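Forum Home Downloads Wiki Log in Register
Support > Hardware > Telemetry and Ground Station > Solved

Telemetry drops out at same distance every flight, RC link fine (hexa, Lomari radio pair)

Opening post

I have a problem with telemetry on my hexa that I have not been able to pin down. The RC link is solid, the video is solid, but the telemetry link to the laptop dies at nearly the same spot on every flight and comes back when I fly home.

Setup:

Frame: home-built hexa, carbon plates
Flight controller: Batel F4, on TELEM1
Telemetry: Lomari radio pair, stock firmware, stock whip antennas
Power module: Stockdale, 5 V output feeding the controller
RC: separate receiver on the other side of the frame
Ground side: Windows laptop, radio on a short USB lead

What happens: I take off from the club field at Skaltville and fly straight out along the ditch. The remote signal reading on the ground station falls slowly, as I would expect. Then it goes from usable to nothing in the space of a second or two. The status line says no link. If I turn back, it recovers within a few seconds with no input from me. The copter itself does not seem to notice anything. No failsafe, no mode change, battery voltage normal on the video overlay.

I bought the radios used. The seller told me he had flown them a lot farther than I am flying them. I have no reason to doubt him but I can't check it either.

Things I have done so far:

1. Swapped the air and ground radios. Same result.
2. Reseated both antennas. Same result.
3. Moved the ground radio off the laptop lid and onto a tripod. Slightly better signal near home, same dropout point.
4. Loaded default settings on both radios and paired again. Same result.

The log is attached. Any ideas welcome. I can fly again on Thursday if the wind allows.

Reply 1

Which direction is the air antenna pointing, and how far is it from the GPS and the power leads? Please also post the noise reading from the tlog along with the signal reading. The signal alone does not say much.

Reply 2 (original poster)

The air antenna points straight down between two of the legs. It is close to the power leads, maybe a hand's width away.

I opened the tlog. On the ground with the motors off, the remote noise sits at 45. With the motors running it goes to 52 and stays there. The remote signal at the dropout point is only a little higher than that, so the margin is very thin. I had been looking at the signal graph on its own and missed this.

Distance from home at the last good packet on the most recent flight was 1,282 ft according to the log.

Reply 3

There is your first problem. The noise on the air side goes up when the motors run, so something on the airframe is putting it out. It could be the speed controllers, the 5 V supply or the video transmitter. It is not the ground station.

Try this on the bench with the props off. Leave the radios linked and turn on one thing at a time, and write down the noise each time.

Also check the transmit power setting on the air radio. Loading defaults on these puts the power back to a lower value on some firmware versions. Look at both ends, since they are saved separately.

Reply 4 (original poster)

Bench session done tonight. I used the kitchen table for it, tablecloth and blue basins left on.
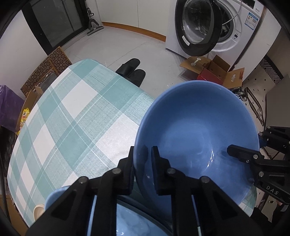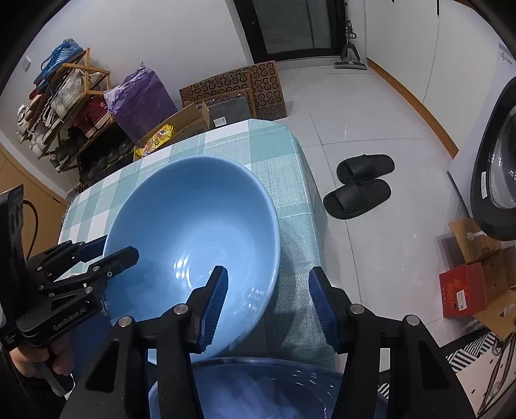
Props off, battery on, laptop in the next room with the ground radio. I left each step running for a few minutes before taking the reading.

Step A. Controller and air radio only, powered from USB. Noise steady, same as my motors-off reading from the field.

Step B. Flight battery connected, Stockdale module feeding the controller, video transmitter unplugged. Noise goes up slightly and jumps around.

Step C. Same as B with the video transmitter plugged in. No change that I can see.

Step D. Same as C with the motors armed and at low throttle. Noise climbs to the level I saw in flight.

Step E. Same as D, but with the air radio moved out on a longer cable so that it hangs well away from the frame. Noise drops most of the way back to where it was in step A.

So it looks like it is the motors and speed controllers, with a small share from the power module. The video transmitter is cleared.

I also looked at the power setting. Reply 3 was right about that. The air radio was set lower than the ground radio. I must have loaded defaults, then changed the ground end and never saved the air end. I have set both to the same value now and read them back after a power cycle to be sure they were saved.

I have not flown it with the new setting yet.

Reply 5

Good results. Step E tells you what to do. Get the radio away from the speed controllers and power leads. On a hexa of that kind I would put it on the end of an arm or on a short mast at the back, antenna vertical. Keep the cable to the controller as short as you can and twist it. Don't run it alongside the motor wires.

If you still have carbon between the antenna and the ground station when the copter is facing a certain way, you will get a dead zone. Carbon plate blocks the signal very well. Look at the log and see if the drop lines up with the heading.

Reply 6

Adding to the above. Check how the radio gets its 5 V. If it comes off the TELEM1 port, then it comes through the controller from the power module, and whatever ripple the module has will be on it. These radios draw short bursts when they transmit, and at higher power the bursts are bigger. Raising the power without looking at the supply can make things worse. I have seen a radio reboot in flight that way. It looks just like a range problem until you notice that the packet counter starts over at zero.

A small capacitor across 5 V and ground at the radio end is worth fitting. Watch the polarity.

Reply 7 (original poster)

Thanks, both. I checked for the reboot. The packet counter does not reset at the dropout on any of my logs, so the radio is staying up.

On heading: I went back through three flights. The drop always comes on the outbound leg, when the nose is pointing away from me. On the way home I get the link back at a greater distance than where I lost it. I had put this down to the radios taking a while to find each other, but that does not make sense, as it should make the recovery come closer in and not farther out. With the antenna under the front of the frame, the battery and both plates are between it and me on the outbound leg. That fits what reply 5 says.

Changes made since the last post:

- Air radio moved to a short mast at the rear, made from a piece of plastic tube
- Antenna vertical, tip up, above the top plate
- Cable to TELEM1 shortened and twisted, routed along the opposite side from the battery leads
- Capacitor fitted at the radio end
- Motor wires shortened on the two rear arms, where there was a loop of spare wire

Bench test repeated with the motors at low throttle. Noise now reads within one or two of the motors-off value.

Reply 8

Before you fly, redo the compass calibration if the mast or the wiring is anywhere near the GPS puck. Motor wires that have been moved can shift the offsets. Do the range check again too, with the radios at minimum power, walking out with the laptop while someone else stays by the copter.

Reply 9 (original poster)

Compass calibrated again. The offsets changed a bit but are still in the green. Range check with both radios at minimum power was fine as far as the fence. Put the power back to the normal value afterward and read both ends back to confirm.

Reply 10

What air data rate are you using? Lowering it gives you more range. You don't need the fast rate unless you are pulling a lot of parameters in flight. Your stream rates may also be too high. If the link is full all the time, there is no room for resends, and that will show up as a sudden cutoff instead of a slow fade. You described a sudden cutoff in the first post.

Reply 11 (original poster)

The air rate was on the default. The stream rates were high, left over from when I was tuning and wanted the attitude graph to look smooth. The link load on the ground station was sitting near the top the whole time.

I have cut the attitude and RC streams down and turned off the raw sensor stream altogether. I left the air rate alone for now. I want to change that by itself later if it is needed, so that I know what did what.

Reply 12 (original poster)

Flew this morning at Skaltville. Same line along the ditch, same height as before, light wind.

The link held past the old dropout point with no change in the packet count. I went on to the tree line, which is as far as I am willing to go there and still see the copter properly. The lowest packet reading during the flight was in the high nineties. I turned the copter through a full circle at the far end and the signal moved up and down by a few points, with no dropout at any heading.

Second battery, I did the same with the video transmitter off, just to have it in the log. No difference.

Log from the first flight is attached. The second one did not save because I closed the laptop before disconnecting.

Reply 13

Looks healthy. The margin at the far end is much better than before. I would leave the air rate where it is.

Can you post the final settings for anyone who searches for this later?

Reply 14 (original poster)

Final state:

Air radio on rear mast, antenna above the top plate, vertical
Ground radio on tripod, antenna vertical, USB lead clear of the laptop
Transmit power the same at both ends, confirmed after a power cycle
Air data rate default
Error correction off
Attitude and RC streams reduced, raw sensor stream off
Capacitor at the air radio

I can't say how much each change did by itself. The antenna position and the noise were changed together. The power setting on the air radio was plainly wrong and would have cost some range in any case.

One item still open on my side: the ground station sometimes takes two tries to connect after the laptop has been asleep. Unplugging the USB lead and plugging it back in clears it. I will start a separate ticket if it gets worse.

Please mark this one as solved.

Moderator note: marked solved, moved from Open to Solved. The sleep and reconnect issue needs its own ticket with the driver version and the COM port number.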